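# Dish rack always full of plastic stuff, nothing dries, how do you stack yours?

**herdale_kitchen**

ok so. Small kitchen, one rack next to the sink, no dishwasher. Plates are fine, plates were never the issue. It's all the plastic. Takeout containers, lids, kids cups, water bottles, utensils jammed wherever. By Sunday night the whole thing is a pile and I'm pulling out "clean" containers with a puddle in the corner.

Things I do now, probably wrong:

- mugs go on their side bc they don't fit standing up
- containers get propped at an angle against whatever will hold them
- bottles go in diagonal
- lids, wherever. they slide down the back and I find them days later

Tried a towel under everything and it just got swampy. Also tried drying by hand and lasted 2 days.

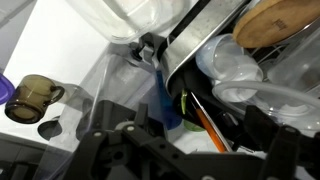
The lids are the part that makes me crazy. Purple one especially, always ends up at the far edge and then on the floor. And the clear containers have that ridged rim that holds water no matter how I tip them. I've been looking at a second rack (the Woltura two-level one) but counter space is tight and my husband says we'll just fill that one too. He's prob right.

Is there an order to this or does everybody just pile? Don't want to buy anything if I can help it.

---

**ticona_tess**

There's an order, yes. Did this wrong for years. What works for us, family of 4:

Big stuff first. Wash containers before cups, put them in the back, upside down but tilted, one corner lowest. Corner is the key thing. If a straight side is the low point the rim just holds the water like a gutter. Tip it so it runs to a corner and it drips off. Give each one a shake over the sink first, two hard shakes, gets most of it.

Mugs upside down, not on the side. On its side the water sits in the belly of the mug and you get that ring. If it really won't stand, at least get the rim pointing downhill. Handle up.

Bottles: all the way upside down over a post if your rack has them. Diagonal is ok if the mouth is the low end. A narrow mouth takes forever either way, mine get left overnight and I don't even look at them til morning.

Lids on edge like plates. If they're too small for the plate slots stand them in the utensil holder, the little ones fit right in with the spoons. No more lids down the back.

Then, and this is the boring part, empty the rack before you start the next load. Every time. Half of what's in there at night is dry already and it's blocking air from the rest. I do mine while the coffee's going, takes maybe a song and a half.

Oh and forget the towel. You found that out already. Rack should drain to the sink, if yours has a tray check the spout end is lower. Mine wasnt, stuck a folded bit of cardboard under the far side for a week and then a proper wedge. Big differnce.

---

**mopbucket3809**

Get rid of containers. Seriously. We had a whole drawer, kept 6, the rest went out. Same with cups, one per kid, different colors so there's no argument over whose is whose. Can't pile up what you dont own

---

**nirkura_lane**

Agree with the lids on edge thing. Only adding, plastic just dries slower than glass or plates, it doesn't hold heat so the water hangs around. Hot rinse at the end helps a little on the mugs, won't do much for a takeout tub.

What I do is run two rounds. Plastics right after dinner, plates and pans later once the plastics have had a while. Rack's never full of both. Bit annoying if you like to be done in one go.

I wouldn't get the two-level one btw. Had one, different brand. Top level drips on the bottom level, so whatever's underneath is wet again. Fine for plates on the bottom, bad for cups. If you do buy something get a cheap mesh bag for the tiny lids and bottle caps and hang it off the faucet.

---

**herdale_kitchen**

Corner thing!! did it tonight with the clear ones and they're draining already. Mugs are going upside down from now on. Will try the wedge, pretty sure my tray tips the wrong way.

mopbucket I hear you but my husband saves every takeout tub that comes in the house so that's a whole other thread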